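Bandeck Forums > Two-arm cells > Faults and failures

Print this thread | E-mail this thread

Left arm loses the part at handover, then right arm drives into the table

Posted by dgreenwood, 21/12/2024

We had a bad one on the Bultuner cell on the night shift and I want to get some opinions before I let anyone run it again.

Setup is two arms facing each other over a table. Left arm picks a flat bar, carries it to the middle, right arm takes it and puts it in the fixture. We swapped in a new handover program at the start of the week. It had passed in simulation on every run we gave it, so I signed it off.

What happened: the left arm brought the bar over, the right arm came in, and the left gripper opened before the right one had closed. Bar dropped to the table. The right arm then closed on nothing, reported a good grip, and went on with its move. The bar was on edge under the lower finger. The arm pushed down on it until the torque limit tripped. One bent finger, one cracked wrist cover, and a gouge in the table 34 mm long. The operator was outside the fence and is fine.

Log has the left release signal going out 70 ms before the right gripper's closed signal comes in. I can post the whole log if anyone wants it.

Denise Greenwood
Controls, second shift

Print | E-mail

Posted by mushi_fan

Which gripper controller? If it's the Mushi, check whether the closed signal is "command accepted" or "fingers stopped moving." On ours it was set to the first one out of the box and we had the same kind of drop. There's a setting for it in the I/O page, second tab.

Posted by dgreenwood

Mushi on both sides. I'll look. But the release went out before any closed signal at all, so I don't see how that is the whole story.

Posted by oldrelay

It isn't. You have two faults. The left arm let go without waiting, and the right arm lied about having a part. Either one alone would have been a stopped cell and a bar on the floor.

Is the release on a timer?

Posted by dgreenwood

Yes. 300 ms after the right arm reports in position. I didn't write it but I read it and passed it, so that's on me. The old program waited for a handshake. The new one dropped the handshake to save cycle time.

Posted by oldrelay

Then put the handshake back and you're done with that half.

Posted by tkw_cells

I'm going to disagree a little. We run a timed release on three cells and have for years. It works if the timer is set from the slowest close you've measured, with margin, and if you have a part check after. A handshake over a slow bus can hang and then you have two arms holding one part with the brakes on, and somebody has to go in there and sort it out. That's a safety matter too.

Posted by oldrelay

A hang is a stop. A stop is what you want. I would take ten hangs over one arm pushing a finger through a table.

Posted by tkw_cells

Until the person clearing it gets pinched when the grip lets go. We had a near miss doing exactly that in April. I'm not saying timers are better. I'm saying don't pretend the handshake has no cost. Have a written way to clear it.

Posted by oldrelay

Fair on the written procedure. I still wouldn't run the timer.

Print | E-mail

Posted by devon_mech

I work on the Devon cell which is close to yours. Two questions. What air pressure were you at when it happened, or are these electric? And was anything warm or cold? Our close time gets longer when the shop has been shut down over a weekend.

Posted by dgreenwood

Electric. Shop was cold, heat had been off in that bay. I hadn't thought about it. Close time in the log is slower than the ones from the afternoon.

Posted by devon_mech

There you go. The grease in those gets stiff. Run them open and closed a couple dozen times before the first part. It won't fix your program but it will take some of the spread out.

Posted by mushi_fan

Also check the part-present threshold. The controller decides it has a part from finger position. If the window is set wide, fully closed on nothing still falls inside it, especially with a thin part.

Posted by dgreenwood

Went and looked. Closed signal was set to "command accepted" on the right, "fingers stopped" on the left. So they didn't even match. And the window does include fully closed. The person who set it up widened it because of nuisance faults on the thin bars.

So the list is now: timer too short, wrong signal setting, window too wide, cold grippers.

Posted by pvr

What I want to know is how it passed in simulation. That's the part that would bother me.

Posted by dgreenwood

It bothers me too. I spent the morning on that. The sim model has the blue bar going across and the red bar staying on the table for the next cycle, same arms, same grippers.
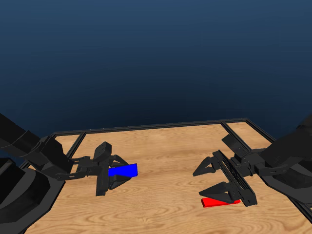 The sim gripper closes in the same time on every run. There is no cold start and no spread, so the 300 ms was always enough. It also reads part-present from the model and never from finger position, so the bad window could not show up. I went back and made the right gripper close late on purpose. The bar dropped on the first run.

Posted by pvr

So the sim was checking reach and collisions and that's it.

Posted by dgreenwood

Yes. And our sign-off sheet just has one line that says "simulation passed." I'm changing that line.

Posted by tkw_cells

Randomize the close time and run it overnight. We do 2000 cycles with the delay varied before anything goes to the floor. It catches a lot.

Posted by oldrelay

Varying the delay only finds what you thought to vary. Do it, but do the first real runs at low speed with a foam block too.

Posted by dgreenwood

Plan for now. Cell stays locked out until the new finger and wrist cover are in. Handshake goes back in with a timeout that stops both arms and keeps both grips closed. Both controllers set to "fingers stopped." Window narrowed, and we'll live with the nuisance faults until we get a proper sensor in the jaw. I'll write up how to clear a hang before anyone runs it.

Does anyone have a part number for the jaw sensor that fits the short fingers? The catalog only lists the long ones.

Posted by devon_mech

We drilled ours. I'll measure the hole spacing Monday and send it to you.

Print this thread | E-mail this thread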